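Keeping the Bin Where It Was

Jarrah Ruawai starts every morning at the Drotelstead workshop with a torch and a hex key. Before the arm is powered up she goes along it from base to wrist, looking at the cables. It takes her 11 minutes if nothing is wrong.

The cell is a small one. An arm reaches into a metal bin, takes hold of whatever it has been told to take hold of, and puts it down again. It does this for most of the working day, and the software team upstairs looks at the results. Ruawai's job is to see that the bench downstairs is the same bench it was yesterday.

Cables are the first worry. Every turn of the wrist bends them, and a cable that is tied too tightly will sooner or later break inside its jacket, where it can't be seen. The fault comes and goes. In February the gripper stopped answering whenever the wrist went past a certain angle, and it took two days to trace. Since then Ruawai has left more slack near the wrist and uses fewer ties.

"You want a loop that can open and close," she says. "If it's pulled flat, it's doing the work of a hinge, and it isn't one."

Too much slack brings its own trouble. A loop that swings low can brush against the things being picked up, or hide them from the fixed camera. She runs the arm by hand to the four corners of the bin at slow speed, with one finger near the stop button, and watches where the loop goes.
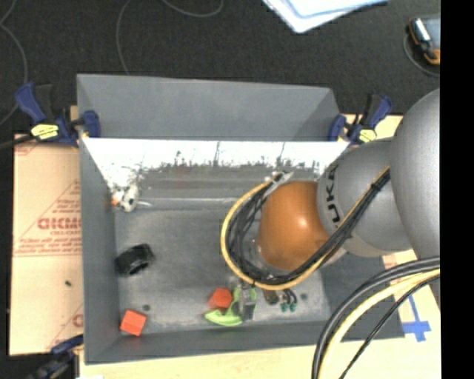 The bin is the second worry. When the cell was first put together it stood loose on the bench, and every hard push from the gripper moved it slightly. The program had no way of knowing. Maarten Dekker, who looks after the calibration, found that picks near the walls were failing far more often in the afternoon than in the morning, and spent a while blaming the camera before he put a ruler on the table.

Bar clamps were the answer, the ordinary kind with a trigger handle. A welded bracket was drawn up and priced at 398 pounds, and it is still on paper. Clamps can be taken off when the bin has to be changed, and anyone can see whether they are on. Dekker checks them by pushing the bin with the heel of his hand. If it moves, he tightens the clamps and measures again.

The log is kept in a hardback notebook and had reached entry 979 when I visited in June 2025. Most entries are one line long. "Tie replaced." "Fingers cleaned." "Clamp slipped, recalibrated."

Fingers are wiped down at lunch, and the bolts behind them are checked with a torque driver once a week. Dust on the finger pads changes the grip more than people expect, Dekker says, and so does wear.

The last job of the day belongs to Ruawai again. She parks the arm, shuts off the power and runs a hand along the cable bundle, feeling for flat spots. Then she writes her line in the book and initials it.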